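Larysa Polishchuk
May 2019

I want to write a little about the round table in our meeting room in Ollville. I clean and set it for the language club, and after one winter with it I have opinions. A thread, not very long.

The table is dark and very shiny. I bought it second-hand in December, from an office that was closing. The price was 157 and I paid 2 men to carry it up the stairs. They turned it on its side to get it through the double door, and still I was holding my breath.

What I did not know about shiny dark wood: it shows everything. Each finger, each crumb, each ring from a glass. In the first week I was wiping it six times a day. My cousin Illia told me I should put a cloth over it. But then why to have such a table?

So I made a rule that every drink needs something under it. Cold bottles are the worst, people forget that they sweat. We have round red coasters now and I put them out before people come. If the coaster is already on the table, people use it. If it is in a drawer, they never ask.

Tea is different. All the small white cups live together on the dark wooden tray and the tray stays toward the back of the table. You take a cup, you drink, you bring it back to the tray. If somebody spills, it goes on the tray first.

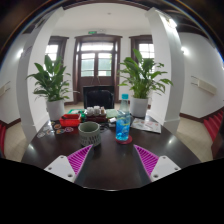 Yaryna Harasym wrote to me that a tray is good but it takes the place where people need to put their papers, and in her club they moved all the tea to the window sill.

I thought about this, Yaryna. Our windows are on both sides of the door, close to it, so each person going for tea would meet each person coming in. With hot cups I am afraid of it. But it is true that the papers always end up at the side of the table, at an angle, and somebody's elbow is on them.

Now the round stickers. We use them for vocabulary games and they like to lie all over the left side, orange, purple, all mixed. I tried a box with a lid. People did not open the box. When they are spread out, everybody takes one and starts talking. So they stay spread, and I collect them in the evening.

For cleaning I use a soft cloth, only a little damp, and then a dry one directly after. No spray. I tried a spray once and the table had cloudy lines on it for two days.

Next thing I want to find is a second set of coasters, the same red if possible. If you have seen such ones in a shop near Ollville, please write me which shop.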